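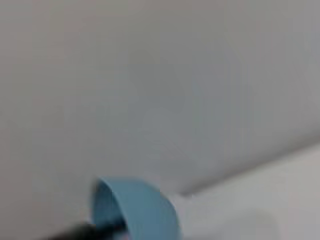
Minutes: Report Back on the Flovell Open Day

Millivance Shared Kitchen, members' meeting, Sunday, September 14, 2025
Quorum met. Minutes of the March meeting approved with one correction (the drain invoice was for the back sink).

1. Purpose of the visit

Four members went to the open day at the Flovell workshop on Kanano Street. The question from last time was whether a bowl-handling arm could take over any of the clearing after community lunches. The members who went were asked to report what they saw and leave the brochure at home. One brought the brochure anyway. It is in the office.

2. What was shown

The demonstration used a blue bowl and one arm with a small camera near the gripper. The host said the arm would find the bowl, take hold of it and move it to a rack. Visitors stood behind a rope and followed most of it on a monitor.

Two of our members thought the arm was slow. The other two thought slow was fine if it could be left alone, but a staff member stood next to it with a hand near the stop button the whole time, so that point was not settled.

The host gave a success rate of 90 percent. Asked what counted as a success, the host said the bowl ending up in the rack. Asked whether that included tries where staff reset the bowl first, the host said they would have to check. It was pointed out that one bowl in ten on our floor would be a bad lunch.
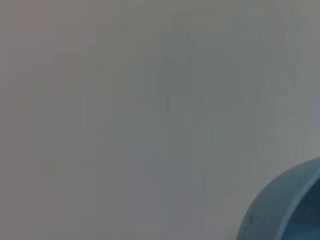
Item 2. Blue bowl at the lower right, from the camera on the arm.

A member asked how the arm copes when it can see only a piece of the bowl, as in the picture under this item. The host said it is trained for that and had learned from 2,504 practice runs. Members asked how many of those used stacked bowls, or bowls with food in them. No figure was given. A request to try one of our own soup bowls was turned down on the grounds that the arm had not been set up for it.

There was some talk about the dark speck on the side of the bowl in the same picture. One member took it for a chip, another for dirt. The meeting could not tell. A member said this was her worry exactly, as a person clearing tables would pick the bowl up and look, and we were not told whether the arm does any checking of that kind. To be asked in writing.

3. Cost and space

Flovell would not quote a price on the day. They offered a 3 month trial, with the rack (sold separately under the name Naidu) and a fixed table that we would have to find room for. The hatch end was suggested. Several members objected, as that is where the trolleys turn.

Lunches run to 40 covers on a busy day. Two people clear that now without much trouble. The view was put that we don't have a clearing problem, we have a drying-up problem, and the arm does not dry.

One member spoke in favor. She said the first dishwasher got the same reception and that somebody has to go first. She asked for this to be minuted.

4. Decisions

No trial to be agreed at this time.
The secretary to write to Flovell asking for the price, what the success rate covers, results with stacked and dirty bowls, and whether damaged bowls are picked out.
If they answer, a second visit may be arranged, and we bring our own bowls.
Bus fares for the four visitors to be paid from petty cash. Agreed. Parking not agreed.

5. Any other business

The left-hand hot tap is dripping again. Tea towels are still going home with people and not coming back.

Meeting closed.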